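17 April 2023

# The force reading that was wrong by the same amount every time

This is a write-up of a fault on the bin-picking cell at Pomamgate. It took me nine working days to find, and the fix took ten minutes. Most of the nine days went on the wrong end of the arm, so I am putting the order of events down in full.

The cell is simple. One arm, one gripper with long fingers, one sheet-metal bin, wooden blocks in it. The cell controller runs Lumbao, which is our own scheduling layer, and the grasp planner is called Flindier. Sanus is the watchdog: it reads joint torques, estimates the contact force at the fingertip and stops the arm if the estimate goes over a limit. Sanus has its own process and its own clock, and it can't be overruled by the planner. That last part matters later.

## Symptom

The arm began to stop during the descent into the bin. Sanus logged a contact over the limit, held the joints and waited for a manual reset. At first this was once in a morning. By the end of the week I couldn't get through a batch of 100 picks without a stop.

The log lines all had the same shape. Descent begins, force estimate sits near zero, tip reaches the floor, estimate goes over the limit inside two control cycles, stop. A normal floor contact also gives a step, but a small one, because Flindier slows the last part of the descent and expects to touch metal. The fingers are meant to reach the floor. Flat blocks on a flat floor can't be picked up otherwise.

So either the arm was pressing harder than it was told to, or Sanus thought it was.

## What I checked first

I started with the watchdog, on the grounds that it was the newest code. I replayed 200 logged descents through an older build of Sanus. It tripped on the same ones. The estimator was doing what it had always done with the numbers it was given.

Next was the payload model. A wrong gripper mass will put a constant bias on the force estimate, and the finger plates had been changed in September. I took the gripper off, weighed it, put it back and re-ran the identification. The mass was right to within the resolution of the scale. The centre of gravity had moved by less than a millimetre.

Then joint friction. I ran the arm through its warm-up cycle with nothing in the way and compared the torque traces against the ones from commissioning. There was a small rise on the second joint, as one would expect from the age of the thing, and it was far too small to matter.

Then the cables. A dress pack that is too tight will pull on the wrist at some poses and not at others, and this will look like contact. I loosened the loop, retied it, and got the same stops at the same rate. I left it loose anyway.

By then I had spent five days and had established that the arm was healthy.

## The part I should have looked at

On day six I stopped looking at the size of the force and plotted where the stops occurred. I should have done this first. Lumbao stores the commanded tip position for every stop, so it was one query and a scatter plot.

There were no stops at all on the left side of the bin. Every one of them was on the right half of the floor, and they got more frequent towards the right wall. A payload error doesn't know where the bin is. Nor does friction, at least over so short a distance.

I put the arm in manual, set the speed to its lowest step and brought one finger down on the right of the floor, leaving the blocks where they were over on the left.
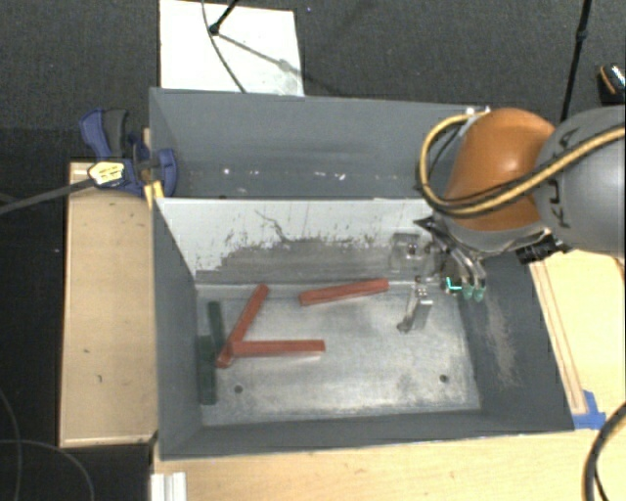

Reader Grumbling Flange replied under the short note I posted at the time that the floor was the first thing to suspect, that any bin held by a clamp should be treated as a moving part, and that a stop which depends on position is nearly always geometry. All three points are correct. I had the note up for an hour before that reply arrived and had still been planning to strip the wrist.

The tip touched the floor 2.6 mm earlier than the model said it would. I repeated it at nine points. On the left the error was inside the noise. It grew steadily to the right and was worst close to the wall. The floor was flat, and tilted.

## Cause

The bin sits on a wooden platform and is held to it by a bar clamp on the left. The right side has no clamp. It located against a strip of packing, and the packing had shifted so that part of it was now under the base of the bin and part was not. The right side of the floor had been lifted by the thickness of the strip, less whatever the wood gave.

Flindier takes the floor as a plane, measured once at calibration and kept in a file. It planned each descent to end just at that plane with a small allowance. On the left this was fine. On the right it commanded the tip to a point that was by then inside the sheet metal. The position controller did as it was told and pushed, and Sanus saw a force that was too high and stopped the arm.

In other words there was no false alarm anywhere in the logs. Each of the stops I had been calling nuisance stops was a true one. The arm was pressing a metal finger into a metal floor, and the watchdog was the only thing preventing it from pressing harder.

## What I nearly did

On day three, before any of this was known, I had drafted a change to raise the Sanus limit for the last part of the descent. The argument was that floor contact is expected there and the limit was too tight for the new finger plates. It was tidy, it was four lines long, and it would have made the stops go away.

I ran it afterwards in simulation with the tilted floor. The wrist load near the right wall reached 246 N before the position error closed. The old limit would have tripped well below that. The finger plates are thin aluminium and would have bent first, and I would then have had a bent gripper and no log entry to explain it.

The draft was not merged, for the dull reason that a change to Sanus needs a second sign-off and the request was still waiting in the queue. I would like to claim better judgement than that. The rule exists for this case and it did its job without any help from me.

## Fix

The immediate fix was to lift the bin, take the packing out, seat the bin directly on the wood and clamp it again. I then re-measured the floor plane at nine points and wrote the new file. I ran 680 descents over the following two days, spread evenly over the floor, with no stops.

The longer list:

- Lumbao now runs a floor check at start-up. The arm touches three points at low speed and compares them with the stored plane. If any differs by more than 0.5 mm the cell won't start.
- Flindier ends the descent on contact and no longer on position alone. The stored plane is used only to decide when to slow down.
- The right side of the bin gets a proper stop, bolted down. Not yet done – the bracket is on order.
- Stops are plotted by position on the daily report, next to the count.
- Sanus limits stay where they are.

The second item has a cost. Ending on contact adds 0.3 s to each pick, and it depends on a force threshold that has to be set above the friction noise. I have it at a value that works with this gripper. It will need doing again if the plates are changed.

## Open points

I don't know when the packing moved. The commissioning photographs don't show that side of the bin, and the stop rate rose slowly enough that no single day stands out in the log. My guess is that it crept under repeated contact – each hard touch on the right rocked the bin by a very small amount. That would account for the slow start and the quick finish, but I have no measurement to support it.

I also haven't explained why the older descents from the same week passed when they landed in the same region. The blocks may have had something to do with it. If a pick target lay on top of another block, the descent ended higher and the floor never came into it. I need to split the log by target height to check, and the field for that was only added in the current version of Lumbao, so for the older runs it would have to be rebuilt from the joint angles. The script for that is half written.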